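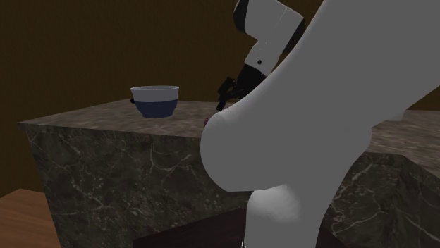

Bercombe Opens Its Kitchen School in Sirkitberg This October

FOR IMMEDIATE RELEASE

SIRKITBERG, 2018-07-29 - I run Bercombe, and I write our press releases myself, so you'll have to put up with me for a page or so. The news is that we're opening a cooking school! It's going into the old Mondal building on the canal side of town, and the first classes start in October.

If you've bought a pot or a bread knife from us over the last 15 years, you've probably heard me grumble at the counter that people own lovely pans and only ever boil pasta in them. My customers got tired of hearing it, I think, and started asking when I was going to teach them something. So we took the lease on the ground floor in spring and have been painting, tiling and arguing about ovens ever since (gas won, for the record, though there are two electric ones at the back for the bakers).

The school will run 7 courses in its first season. There's a beginners' course for anyone who has never cooked a meal from scratch, a weeknight suppers course, bread, soups and stocks, pickling, knife skills, and one on Sunday lunches that I'm teaching myself and am already nervous about. Each course is one evening a week and you eat what you make at the end of it. Bring a box if you want to take leftovers home - we always make too much.

I wanted to keep the price down. A single evening is $45 and that covers all your ingredients, an apron to borrow and a printed recipe booklet. People who live in the Mondal neighborhood get a third off, and we're holding back two free places in every class for high school students. They just need to ask a teacher to drop us a line.

We're also starting a recipe collection with the Skeketora, the Saturday market across the bridge. Last winter we put a box on the market's information table and asked shoppers for a family recipe, any family recipe, and we got 822 cards back. I read every one of them over the holidays. There are nine kinds of potato pancake in there, a plum cake that calls for "enough butter," and a cabbage soup with a note on the back telling me not to change anything. We're testing the best of them in class this fall, and we plan to print 2,000 copies of the finished book next year. The market will sell it at the information table and we'll have it in the shop.

Sign-up opens in the Bercombe shop next week, at the front counter during normal hours. We're not taking bookings by phone for now, sorry, the line is also the delivery line and it drives the drivers crazy. If a class fills up we'll keep a waiting list, and the bread course will fill up first, so come early for that one.

Reporters and food writers are welcome to come by before we open and look around. Wear shoes you don't mind getting dusty. I'll make coffee and there will most likely be some version of the plum cake.

About Bercombe

Bercombe is a kitchen supply shop in Sirkitberg. We sell cookware, knives and baking tins, and we sharpen knives while you wait, except on Mondays.

Press contact: ask for the owner at the Bercombe front counter, Sirkitberg.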